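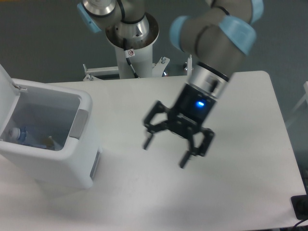

The arm with its gripper open above the table. The bin stands on the left.

How a Robot Learns to Clear a Table

Picking up an empty bottle and dropping it in the trash takes a person a few seconds. You see the bottle, your hand closes on it, and you let go over the bin. You do not plan each part of the motion.

A robot arm has to work all of this out. It needs to know where the bottle is, which way it points, how far to open the gripper, and when to let go. The Dekard project at the Irkow lab studies one way of teaching an arm to do this. The method is called learning from demonstration. A demonstration is a time when someone shows how a job is done.

The parts of the arm

A robot arm is a chain of stiff pieces joined together. The stiff pieces are called links. The places where they turn are called joints. Your own arm has links too: the upper arm is one, and the forearm is another. Your shoulder, elbow and wrist are joints.

Inside each joint is a motor. Next to the motor is a sensor that measures how far the joint has turned. When a computer knows the angle of every joint and the length of every link, it can work out where the end of the arm is.

At the end of the arm is the gripper. It does the work of a hand, with far fewer moving parts. The fingers open and close together, so the gripper can pinch an object but cannot roll it around the way your fingers roll a pencil.

Why the steps are not simply written down

Many factory robots follow a fixed list of steps. Go to this point. Close. Lift. Go to that point. Open. A fixed list works well if every part arrives in the same place, facing the same way.

Trash does not arrive that way. One bottle lies straight and the next lies at an angle. One is smooth and the next has been squeezed. A clear bottle is also hard for a computer to find in a picture, because the table shows through it. Light bounces off the plastic and makes bright streaks that move when the bottle moves.

A list that covered every bottle in every position would never be finished. Learning from demonstration starts from the other end. The computer is given many recordings of the job and looks for what they have in common.

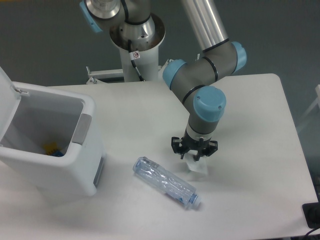
Each recording has two parts. The first part is what the camera sees. The second part is what the arm does at the same moment: the angle of each joint, and whether the gripper is open or closed. The two parts are stored together, many times each second, from the start of the job to the end.

To make a recording, a person steers the arm with a hand control. The person moves the control and the arm copies the motion. The computer stores everything, including small corrections. If the person starts to lower the gripper, sees that it is too far to the left, and shifts it over, the shift is kept. Corrections are useful. They show the computer how to get out of trouble.

The Dekard team made 1784 recordings. Before each one, the objects were moved to new positions. The bottle was turned to point in a new direction. If it had always been placed the same way, the computer could have learned one motion and ignored the camera.

Training

The recordings are then used to train a computer program called a policy. In everyday English a policy is a rule about what to do. In robotics it means nearly the same thing. A policy takes in a camera picture and gives out the next small motion.

At first the policy is bad at this. Its motions are close to random. Training goes in a loop:

1. The policy is shown a camera picture from one of the recordings.
2. It predicts what the arm should do next.
3. The computer compares the prediction with what the arm did in the recording.
4. The numbers inside the policy are changed a little, so that the next prediction is closer.

The loop runs a very large number of times. The arm stays still while this happens, as all the work is done on stored recordings. At Irkow the training is started in the afternoon and is left to run overnight. 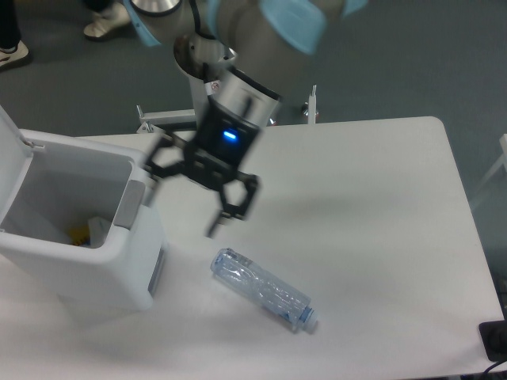 Does the robot know what a bottle is?
The policy does not have an idea of a bottle the way you do. It does not know that bottles hold water or that they come from a store. It has found patterns of light and shape in the camera pictures, and it has linked those patterns to motions that worked in the recordings.

Why does the robot need so many recordings when I only need to be shown once?
You have been picking things up since you were a baby. By the time someone asks you to throw out a bottle, you have had years of practice with cups, blocks, spoons and socks. The policy in this study started with none of that.

Testing

After training, the person puts down the hand control and the policy runs the arm. A test has to be fair, so its rules are written before it starts. The team used a set of rules it calls the Cevetti test.

In the Cevetti test, one bottle is placed on the table and the arm gets one try. A try counts as a success only if the bottle ends up inside the bin. If the bottle lands on the rim and rolls off, the try is a miss. If a person has to touch the arm or the bottle, the try is a miss. The positions are drawn by a computer, so that no one on the team can choose the easy ones.

The team trained two policies. The first learned from a smaller set of recordings. The second learned from the full set. Each was given 100 tries.

Policy trained on the smaller set: 32 misses
Policy trained on the full set: 16 misses

The policy with more recordings had half as many misses. That agrees with what the team expected, but the result has limits. It was measured with one arm, one table and one bin. A different bin with a higher rim might give different numbers.

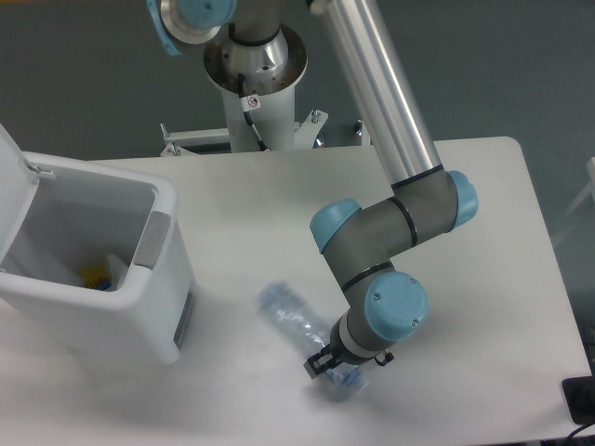 The misses were sorted by cause. The most common cause was a grip too close to the end of the bottle. A bottle held by its end can swing as it is lifted, and then it may hit the side of the bin. The second most common cause was closing the gripper too early, before the fingers were low enough. The fingers then met above the bottle or pushed it away.

A list like this tells the team what to record next. If many misses come from one kind of position, more demonstrations are made with the bottle in that kind of position. Then the policy is trained again, and the whole test is repeated from the first try.

Try it yourself

A class at the Wouters School used this activity to see why fixed steps fail. You need a partner, an empty plastic bottle, a box and a pair of kitchen tongs.

Put the bottle on a table and the box next to it. Write a list of steps for moving the bottle into the box with the tongs. Use only words such as "left," "right," "forward," "down," "open" and "close," along with distances. Your partner follows the list with eyes closed.

Now turn the bottle to a new angle and have your partner follow the same list. Write down which step failed first. Then let your partner do the job with eyes open and no list, and compare the two.

Words to know

Demonstration: a recording of a person guiding the robot through a job.
Gripper: the part at the end of a robot arm that holds things.
Joint: a place where the arm can turn.
Link: a stiff piece between two joints.
Policy: a program that turns what the camera sees into the robot's next motion.
Sensor: a device that measures something, such as an angle.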